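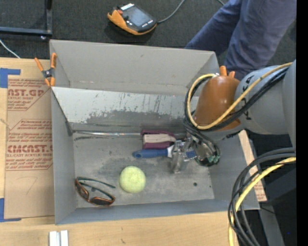 Ticket: grasp episodes stop early, bin cell 2
Project: Musten
Queue: Sencombe data collection
Status: open, waiting on Vainio
Opened: 2020-07-30

Problem
Episodes recorded on cell 2 are ending before the lift. The recorder writes the approach and the close, then marks the episode as complete. Of the 112 episodes in this morning's batch, 11 have no lift in them. The arm carries on with the motion, so the operator sees a normal pick and only finds out when the file is replayed.

Setup
Grey bin on the wooden table, clamps on the far corners. Mixed household set, including the sunglasses, the tennis ball and the blue-handled brush. Recorder is the Fisow build from May, same as on cell 1. Cell 1 does not show the fault.

Checked so far
Disk space on the recording machine: fine.
Clock difference between arm and camera: within limits.
Swapped the network cable to the camera machine. No change.
Restarted the recorder between episodes. No change.
Went through the 11 short files by hand. In every one the gripper closes on something thin, mostly the brush handle or an arm of the sunglasses. The tennis ball has never caused it.

Update, after lunch
Looks like the end-of-episode rule. It treats a nearly closed gripper as an empty one and stops the recording after 5 frames. On cell 1 the threshold was lowered when the thin objects came in. On cell 2 it is still at the default — the change was made in the local settings file and never copied over.

Copied the value across and ran a short test with the brush only. All the lifts were recorded. Have not yet tested with the full set.

To do
Run a full batch on cell 2 with the new value.
Mark the 11 short episodes as bad so they stay out of training. Please do not delete them, Vainio want to see the gripper readings.
Move the threshold into the shared settings.
Vainio to confirm whether the 5 frame limit can be made longer without filling the set with dead time at the end.

Leaving this open until the full batch has been replayed.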